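Riruline Folding Wheelchair Ramp
by Flirix Mobility, Pimdale

We love this ramp! It opens in one easy motion, sits flat on the van floor when folded, and weighs just 30 pounds, so most people can lift it on their own. 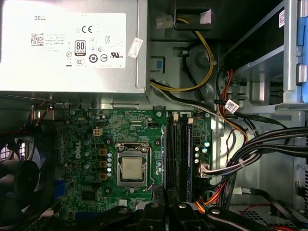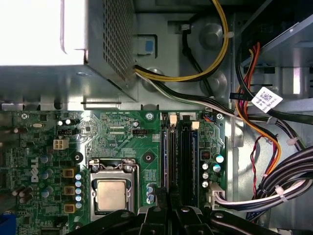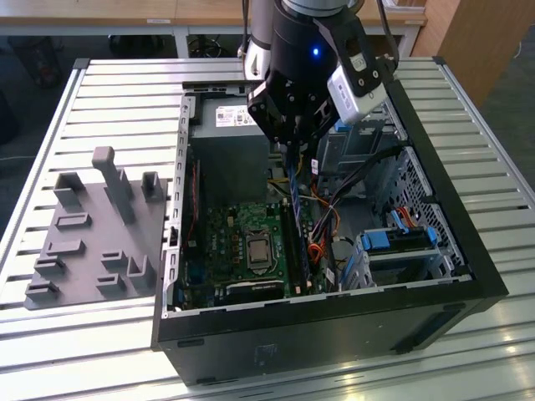

Inside an open desktop computer tower.

The Riruline fits most minivans with a side or rear door. Grippy tread runs the full length, and the raised edges keep small front wheels on track.

Folded depth: 11 inches
Setup time: around 15 seconds
Carry handles: two

Ask for Petrică Vasiliu at the Fahy showroom to try one on your own van.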